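Print this article
E-mail this article

The long life of a small image library

When Norbert Gajdoš started work on Rirnico, he wanted a way to open scanned plans in his own desktop program. The library he had been using loaded them well enough, but it fell over on any page wider than a certain limit, and the firm that sold it had stopped answering e-mail. He wrote a decoder for the one file type he needed. Then a colleague asked for a second type, and then a customer asked for thumbnails.

That was the start of a software component that now sits inside a good many programs whose users will never see its name. Rirnico draws pictures. A developer drops it into a window, gives it a file, and it works out what the file is, decodes it, scales it and puts it on the screen. It also handles panning, zooming, rotation and colour profiles. The people who buy it are other programmers, mostly in small firms, and what they are paying for is the chance to stop thinking about the subject.

The company behind it, Onudgate, rents two rooms over a bakery. Gajdoš does most of the work on the decoders. Ruxandra Nedelcu looks after the drawing code and the Windows and Linux builds. Anežka Beneš writes the documentation and answers support mail, and in practice decides what gets fixed first.

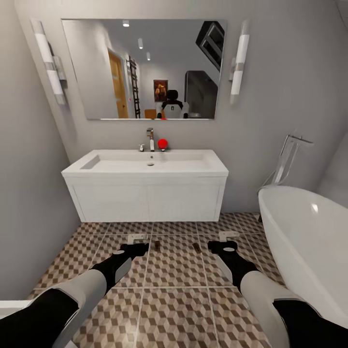
A rendered bathroom, with the large mirror over the vanity.

Most of what goes wrong in an image viewer goes wrong in scaling. A picture on disk rarely has the same number of pixels as the space it is shown in, so something has to be thrown away or made up. Throw pixels away carelessly and fine patterns such as fabric, roof tiles or printed text break into false stripes. Average them too heavily and the picture goes soft. Rirnico offers several filters and picks one by default according to how far the picture is being shrunk.

Nedelcu rewrote this part for the current version. The old code scaled the whole picture every time the user moved the zoom slider. On a small photograph it made no difference, but on a large aerial survey the window froze for long enough that people clicked again, which queued up a second pass behind the first. The new code cuts the picture into tiles, scales only the tiles in view, and keeps the results for a short while in case the user moves back. When the slider is moving it uses a quick, rough filter. When it stops, the proper filter runs and the picture sharpens.

She says the tile code took a month and the seams between tiles took all of the next winter. A filter that looks at neighbouring pixels needs to see across the edge of its tile. If it can't, a faint line appears at each join. The first fix was to give every tile a border of extra pixels borrowed from next door, and it worked until somebody rotated the picture by an odd angle. The border had to grow with the angle and with the strength of the filter. There are now tests for 692 combinations of angle, zoom and filter, and they run every time the code changes. A full run takes 45 minutes on the older of the two test machines.

The other cause of long evenings is transparency. In some files the colour of each pixel has already been multiplied by how see-through it is, and in others it hasn't. The file is supposed to say which. Plenty don't, and some say one thing and do the other. Guess wrong and every soft edge picks up a dark or a light fringe. Gajdoš keeps a folder of badly made files sent in by customers, and he regards it as the most useful thing the company owns. A new decoder isn't released until it gets through the folder without crashing.

Crashing matters more than it once did. Image files come from strangers, and a decoder that trusts the width and height written at the top of a file can be made to write outside its own memory. Older parts of Rirnico were written at a time when few people worried about this. In the past few years Gajdoš has gone through them one by one, checking every size before using it. He has also moved the riskier decoders into a separate process with no access to the disk or the network. If a bad file brings one down, the main program shows a blank space and carries on.

The separate process costs some speed, and customers can switch it off. Beneš would like to take that switch away. Her argument is that the people who turn it off are the ones chasing a few milliseconds in a product that opens e-mail attachments.

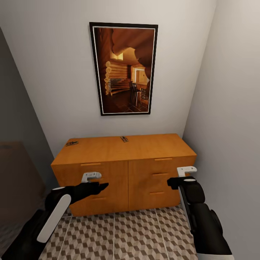
For Dušan Vávra the switch has to stay. His program shows frames that it produces itself, he said, no outside file ever comes near it, and he would sooner change libraries than pay for protection against his own output. He added that he had been through that kind of change once and it had cost him a summer.

Onudgate has had a fair number of conversations like this one. The library is sold with source code, so a determined customer could put the switch back, and Gajdoš thinks that settles the matter. Beneš thinks the customers who most need the protection will never read the release notes. For the moment the switch remains, and it has been moved to a page of the settings where it is harder to find.

The market for paid components is smaller than it was. Operating systems now come with decent image support, and there are free libraries that cover the common file types very well. Onudgate has lost customers to both. The ones who stay tend to have an awkward need: very large scans, medical or mapping formats, old fax archives, or a program that must look and behave the same on three systems.

Hrnčiar is one of these. The firm makes software for land registries and has used Rirnico since the second release. Rozália Kollár, who runs its desktop team, has a collection of plans drawn on linen and scanned long ago as one-bit black and white at very high resolution. Shrunk with an ordinary filter, the thin boundary lines vanish. Shrunk with the mode Rirnico has for this, which turns black and white into shades of grey as it goes, the lines stay visible down to a size where a whole sheet fits on a laptop screen. She tested three free libraries before renewing the licence last time. Two of them lost the lines and the other kept them but needed more memory than the registry's computers had.

Her complaints are about other things. Printing still goes through older code, and a plan that looks right on the screen can come out of the printer a hair too small. On a photograph this would pass. On a plan with a scale bar it makes the sheet useless. Nedelcu has traced the fault to rounding at two separate points, where the page size is converted to printer dots and then converted again for the margins. A fix is in testing, with a release planned for November.

Colour is the next large job. Screens with a wider range of colour are now common, and so are pictures that record more brightness levels than the old eight bits per channel. Rirnico can read such files but converts them early on to the older form, because everything behind the decoder expects it. To do better, the drawing code, the filters, the tile store and the printing path all have to handle larger numbers. Memory use will double for those pictures. Gajdoš has a branch of the code in which the filters are finished and nothing else works.

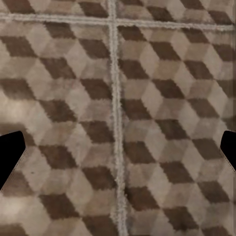 He expects to keep the old path alongside the new one for some years. Many customers run on modest machines and deal only in ordinary photographs and scans, and they would gain nothing from the change except a slower program. Two paths mean two sets of tests and two places for a fault to hide, and Nedelcu isn't looking forward to it. She has suggested writing the filters once in a general form and letting the compiler produce both versions. An early trial with the simplest filter gave the same speed as the hand-written code on one compiler and lost a good deal on another.

There is also the matter of how programs are now built. Younger developers often make the whole user interface in a web browser engine, where a component like Rirnico has no obvious place. Onudgate has a trial build, under the working name Rillinov, that compiles the decoders to run inside a browser page. It opens the common formats and the one-bit scans. It doesn't yet do tiles, and the download is larger than Beneš would like to explain to anybody. A handful of customers have it, and their reports have been mixed. Kollár's team tried it on a slow line at a district office and gave up waiting on the first plan, though the second opened quickly once the code had been stored.

Licences are sold per developer, with a year of updates included. Programs already shipped go on working if the licence lapses, which the company's accountant has questioned more than once. Gajdoš was on the other side of that arrangement when his own supplier disappeared, and he won't alter it. The source code is included for the same reason.

Support mail arrives mostly in the morning. Beneš asks for the file before anything else, then for the version number. People send screenshots, and a screenshot has already been through somebody else's scaling by the time she gets it. The reply asking for the original is saved as a template, along with a line about how to pack the file so that the mail program doesn't shrink it on the way.

Print this article
E-mail this article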